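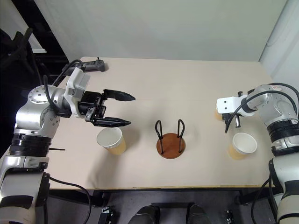 August, cup notes, hot drinks trial

Started after lunch. Kettle slow again so first fill was late.

Question is still the same one: does the ripple sleeve keep the drink hot or does it only keep the fingers happy. Randgate say both. Their sheet has a nice curve on it and no word about lids, room temp, or how full the cup was. So doing our own.

Setup
Water only, no coffee (stains the probe, and last month's coffee numbers were all over the place anyway). 400 ml in each tall cup. Lid on, probe through the sip hole, bit of tape round the wire. Read every few minutes up to 40 min. Same spot on the bench, window shut, fan OFF. Forgot the fan on the first pair so those are crossed out, don't use them.

Plain single wall from Toltard, ripple from Randgate, and the old double wall from the Leclerc box as a control. The Leclerc box is nearly done and they don't make that size now, so go easy.

What came out
Ripple vs double wall: no difference I would bet on. The lines cross twice. Plain single wall drops faster right from the start and stays below the other two all the way along. Not by as much as I expected though. With the lid off all three drop like a stone and the wall hardly matters. Lid does most of the work. Should have been obvious, wasn't to me.

Repeated ripple with a Toltard lid because the rim looked close enough. Bad fit. Pops up on one side when you press the other. Temp run looks worse but that's steam getting out, not the cup. Marked it as void in the sheet.

Hand test
Held each one right after filling until I wanted to put it down. Very scientific. Plain: put down almost at once. Ripple: fine, could walk around with it. Double wall: fine too but there's a hot line where the side seam is. Ripple has a seam too but the flutes seem to hide it. Somebody with softer hands than mine ought to repeat this, mine are useless from the kiln job.

Soak test
Left 12 ripple cups full of hot water overnight on paper towel. Wrote the time on the towel and then put a cup on top of the writing, well done me. Morning check: one damp ring, at the bottom seam, the rest dry. Cut that one open. Coating looks thin where the base disk folds in. Kept the peices in the bag clipped to the back cover. Can't say from one cup if it's a bad batch or normal. Want another sleeve of them from a different carton before anybody writes to Randgate.

Sleeve glue
Peeled a few ripple sleeves. Glue is in two vertical stripes, pulls paper fibers with it, so good bond when dry. After the soak the sleeve on the leaker slid down with hardly any push. Others held. So a leak kills the sleeve too, and then you've got a hot wet cup and nothing to hold it by. That's the bit I'd put in the report if only one thing goes in.

Stacking
Stemham asked how the sizes behave on the counter, they're short of shelf and want tall and small side by side or one on the other. Tall doesn't nest in small and was never going to. Base is too wide to go down in and too narrow to sit square on the rim, so you get this:
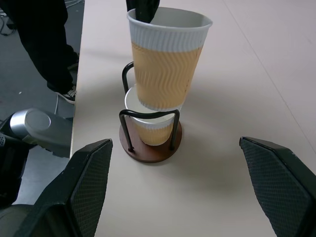

Tall on small, small one in the holder. Leaning.

Ripple on ripple of the same size nests OK but the sleeves bind. Takes two hands to pull one off the bottom of a full stack, and at a busy counter people will grab two and bin one. Plain cups come apart clean. Double wall in between. Might be worth asking if they can stop the sleeve a bit lower down the wall. Told Stemham on the phone: sizes in separate tubes, don't mix. They weren't thrilled.

Cost, quick
Minimum order on ripple is 2000 per size. Toltard will do smaller cartons of the plain, but then you're buying loose sleeves as well and someone has to put them on. Haven't got the loose sleeve price yet, chased it this morning. No reply.

Where I'm at
Leaning ripple, if the second carton soaks clean. If it doesn't then plain plus loose sleeve and a lid that fits. Heat isn't going to decide it, the walls are too close once there's a lid on.

To do
- second carton, soak again, label the towel where you can READ it
- lid fit, Randgate own lid on own cup, press test all the way round
- milk run? Fat might do something to the coating. One cup of each will do
- new tape, the probe wire slips when it gets steamed
- type up the temp sheet before I forget which colum is which
- empty the kettle, it's furring up

Probe is back in the top drawer. Battery low.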